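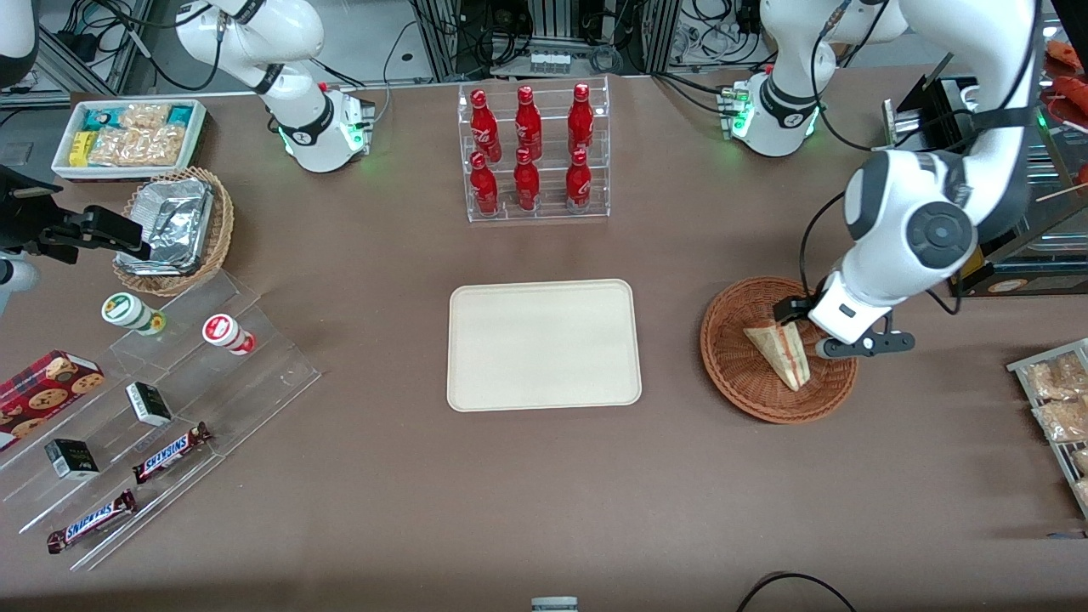

Progress report to the funder: shelf life of chilled sandwiches in small shops
Reporting officer: Dayana Mendoza
Jul 21, 2018

1. Work in this period
The storage trial at Hestum has finished its second stage. Packs were held at two set temperatures and opened daily for weight loss, bread firmness and surface count. The data set now contains 2199 readings. Jelle Maes has checked the entries against the paper sheets and corrected those where the pack code had been copied wrongly.

2. Findings so far
Bread firmness fell faster at the higher setting. The cause appears to be moisture moving out of the filling, and spread applied to both slices slowed it. Surface counts stayed within the agreed limit until the use-by date at the lower setting. At the higher setting, up to 30 packs passed the limit a day early; these are being retested.

3. Delays
The replacement door seal for the Zollix cabinet arrived late and the egg filling series was moved back. Edgardo Dumlao has agreed revised delivery dates with the bakery at Weldu. No change to the total budget is requested, but the unspent laboratory fees should be carried into the next period.

4. Next steps
The egg series will run to the same method. Fulgencio Carrillo will then compare waste records from the shops taking part with the storage results. Draft guidance on stock rotation is due in October.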